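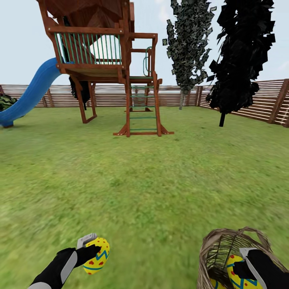 Why do brown eggs often take a natural dye better than white ones?

They start out with a warm color of their own, and a plant dye sits on top of that and deepens it. Onion skins on a white egg give you orange. On a brown egg, with the same pot and the same hour, you get something close to old brick, and I have never once been sorry I bought the brown carton.

I came to all this late. For years we did the kit with the fizzing tablets and the wire dipper, and I still love the kit, the vinegar smell of it, the blue fingertips at school the next morning. Then one January I went to Itutthorpe to write about a bakery that had closed before I got there, and the woman at the guest house sent me up the hill to see Botond Bodnár instead. His kitchen table had eggs on it from one end to the other. It was nine in the morning and he was already on his second pot.

Bodnár uses wax. He melts beeswax in a jar lid over a tea light, picks it up on the head of a pin stuck into a pencil eraser, and pulls it across the shell in a quick stroke that starts fat and ends in a point, like a tadpole. Eight of those in a ring make a flower. Then the egg goes into the dye, and wherever the wax is, the color can't reach. More wax, a darker dye, more wax again. At the end he holds the egg beside the flame (beside it, please, over it will leave soot) and wipes the melted wax away with a paper towel, and all the colors he has been hiding come up at once. I made a noise. He said everyone makes a noise.

He was taught by his grandmother, who had a rule that you never finish an egg on the day you begin it. He breaks the rule constantly. He also keeps every egg that goes wrong, in a drawer lined with flannel, and he'll show you those before he shows you the good ones. My favorite had a flower on it with nine petals squeezed into space for seven.

The dyes themselves are mostly supper. Yellow onion skins are the ones to begin with, and you need far more than you'd think: a big soup pot stuffed with them, covered with water, simmered for half an hour and left to cool. Ask at the grocery store. The bottom of the onion bin is full of loose skins and the produce manager at mine was delighted to have them gone. Strain the liquid, stir in a spoonful of white vinegar for each cup, and put the eggs in.

Red cabbage is the one that makes people gasp, because the water is purple and the egg comes out blue. It's a slow blue. After twenty minutes you'll see a gray that looks like a mistake, so put the jar in the fridge and go to bed. By breakfast it will be the color of a robin's egg or deeper. Turmeric is fast and loud and will also dye your counter, your spoon and the grout. Beets are a disappointment, I'm afraid. Everyone wants them to be magenta and they settle down to a dusty tan-pink, pretty enough next to the blue. Hibiscus tea can go lavender or nearly green depending on the water you have at home, and half the fun is that you don't get to choose.

Gaëtan Maillard thinks I'm wrong about beets. He runs the dye room at Lacroix, a small yarn workshop, and in spring he turns a corner of it over to eggs, 310 of them last year, for the street market outside. His beet eggs soak raw, in juice that has never been heated, and the pink is much better than mine. It fades in a few days on a sunny windowsill. "So eat them," he said.

Maillard is a note keeper, the way dyers are. Every bath he has made at Lacroix has a number in a ledger, and he was up to 2089 when I visited, which was a walnut hull brown he had made for a blanket and then couldn't resist dropping an egg into. He had it on his desk. It looked like a chestnut, with the same shine, and the shine came from a drop of cooking oil rubbed on with a thumb. Do this with yours! Dyed shells look chalky as they dry and it's easy to feel let down, and then you oil one and the color wakes up.

He also gave me the trick I use most now, the leaf and the stocking. Pick something small and flat, parsley or clover or a young fern tip. Wet it, press it to the shell, and stretch a piece of old nylon stocking around the whole egg, tied tight at the back with thread. Into the onion bath it goes. When you cut the nylon away, the leaf has left its outline in pale shell, with veins sometimes, if you pulled the stocking tight enough. Clover is the easiest. Dill looks wonderful and slips.

The egg fair at Radow is the place to see people who are really good. It fills a school gym, with 62 tables when I went, and I got stuck at the third one for most of the morning. A man there was scratching a river scene, boats and reeds and a heron, into an onion-red shell with the tip of a craft knife. Scratching is the plainest method there is: dye the egg dark, let it dry overnight, scrape the color off in lines. He'd been working on that one since the fall. Two tables down a pair of sisters sold goose eggs wrapped in rush pith and red wool, and across from them a boy of ten or so had brought his own, all of them with fish on.

At the back was a basket of hen's eggs dyed plain cabbage blue, no pattern at all, for anybody to take home. They had done 500. I took one and carried it on the train in my hat.

A few practical things. If the eggs are for eating, hard-boil them first, dye them in the fridge, and keep them there, and eat them within the week. If they're for keeping, blow them out before you dye and plug the holes with wax so they don't float, or wax a raw egg and blow it at the end as Bodnár does, with a great deal of nerve. Wash the shells in a little vinegar and water and don't scrub. A greasy thumbprint will show up as a pale thumbprint, forever. Ondex, the kitchen shop in my town, sells a nice brass wax tool, and I own it, and I still reach for the pin in the eraser.

For a first try, I'd do a dozen brown eggs, one pot of onion skins and a handful of clover from the yard. Start after lunch. Save the onion water in a jar when you're finished, too, as it's good for another round the next day and comes out a shade lighter.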